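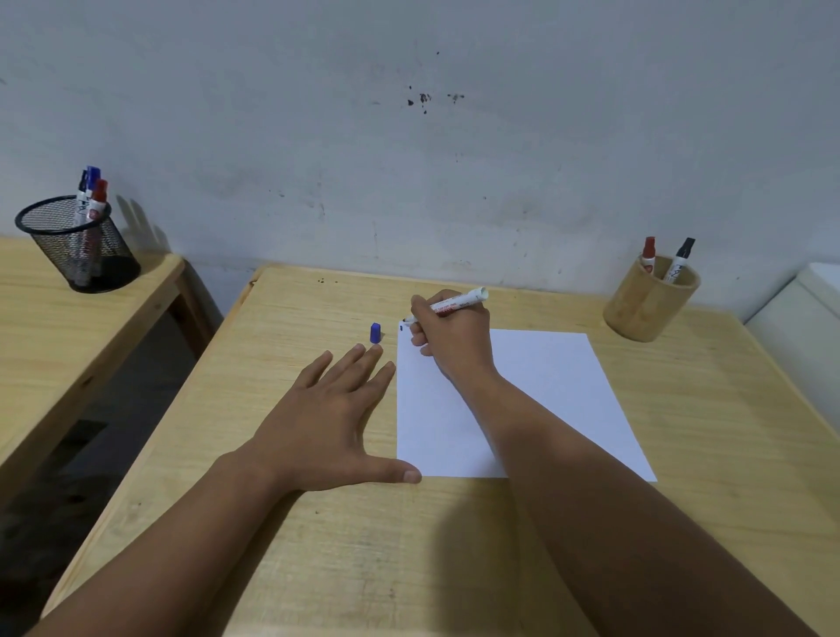

Furora project: software progress report
Prepared by the perception and tooling lead, Furora team
For: Kokkonen fund, program office
Reporting period ending September

Work in this period went into three areas: the hand and tool tracker, the planner that consumes its output, and the review tool we use to cut recordings into steps. Tracker and review tool are on schedule. The planner is behind, and the last section sets out what we propose to do.

Hand and tool tracking

The tracker now gives a separate state for each hand. In the writing task the two hands do different jobs. The left lies flat at the corner of the sheet while the right holds the marker, and the old version often merged them into one action label. The new version labels them independently and then links them to the same object when both are close to it. The paper is the usual case.

Marker tip estimation was harder than we planned for. The tip is small, and the first mark on a blank sheet can be a speck of blue near the corner. We changed the estimate to use the line of the barrel first and the tip pixels second. It holds up better when the forearm covers a large part of the page. It still drifts when the marker is close to upright.

Caps are now their own object class. A cap set down on the desk used to be picked up as a second marker, and the planner then tried to reason about two tools. The new class fixed most of these cases on the Gomport desk recordings. Markers standing in a mesh holder remain a weak spot, as the barrels show through the sides and the segmenter breaks them into pieces. Solid holders give no trouble.

We also found that stains on the wall and specks on the desktop were being reported as ink. The ink detector now only runs inside the paper outline. It was a small change and should have been made earlier.

Planner

Beren, our task planner, reads the tracker output and builds a sequence of steps with start and end conditions. It can now represent a step where one hand holds still for the whole duration, which the previous format had no room for. The change touched more code than expected, including the file loader and the simulator bridge, and that is where the delay came from.

Beren runs from start to finish on 7 of the 50 writing sequences in the test set. The target for this period was 60 percent of the set. Most failures happen at the same point: the planner expects the cap to go back on the marker before the sheet is moved, and it stops when that order is not met. The fix is to make recapping an open condition that can be met at any later step. Design is done, coding has started.

Review tool

The review tool has a new timeline with one row per hand. Reviewers can drag a step boundary on one row without moving the other. Undo works across rows. Export to the Beren format is in place, and files that fail the format check are now listed with the line that caused the problem – before, the export simply stopped.

Still open: the tool is slow to load long recordings, and keyboard shortcuts differ between the two operating systems we support.

Changes to the plan

We ask to move the planner milestone back by 3 weeks. The work on mesh holders would move to the next period, with no change to the budget. Tracker work continues as written in the proposal, with tip estimation for near-upright markers as the first item.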